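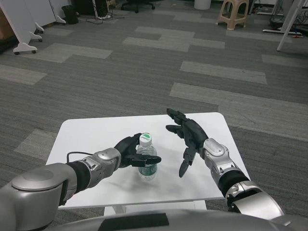
Bottle hold, left hand closed, right hand open and waiting. View from the head camera.

Gripper trials: the five-fingered hands
Posted Dec 24, 2024

We spent a good part of the second half of the year comparing end effectors on the two-armed torso, starting in July with the parallel jaws and finishing with the five-fingered hands at the top of this page. Most of the gallery is one picture and the notes that go with it. The jaw and suction sets are on their own pages, and the full log is on the Brorkusari project drive for anyone with a login.

About the picture
The left hand has its fingers around the upper part of a clear plastic water bottle, with the thumb just below the white cap. The right hand is off to the side with its fingers spread. We call this the ready pose, and every two-handed trial uses it.

Grip height
We tried the bottle at three heights: on the label, just above it, and up near the neck. The label grip was the easiest to plan for but the fingers covered most of what the camera needed to see. The neck grip left the label in view and gave the tracker something to work with. It also meant the bottle could tilt if the wrist came in a few millimetres off centre.

Hands against jaws
The Heda jaws were quicker to close and much easier to set up. Over 61 bottle trials each, the jaws dropped fewer. The hands did better with anything that had an odd shape, and they were kinder to soft plastic once we turned the closing current down. Our default is now 70 per cent of what we started with, and the bottles no longer buckle.

Controllers
Two were tested. The Gakitz controller runs all the finger joints from one box and was steady from the first day. The Pillai unit has a nicer screen for tuning and lets you set each finger by itself, but it lost the right thumb 16 times over the whole run and needed a restart each time. We have gone back to the Gakitz for now and will try the Pillai again after its next update.

Camera
Head camera only for this set. It looks down over both shoulders and gets the table, both hands and a fair bit of carpet. Clear plastic on a white top is hard on depth - the body of the bottle comes and goes, while the cap and the label hold up well. We ended up using the label as the main target and the cap as a check. A wrist camera is on the list.

Cables
Watch the thin black one that loops over the left wrist. On a big wrist roll it can go tight before the joint reaches its limit. We set a softer limit in software and left the routing alone.

Trial count
1159 logged grasps across all end effectors, counting failures and not counting dry runs. The spreadsheet has a column for the reason each one failed, although the early rows are patchy.

Next set: mugs, a spray bottle and passing between hands.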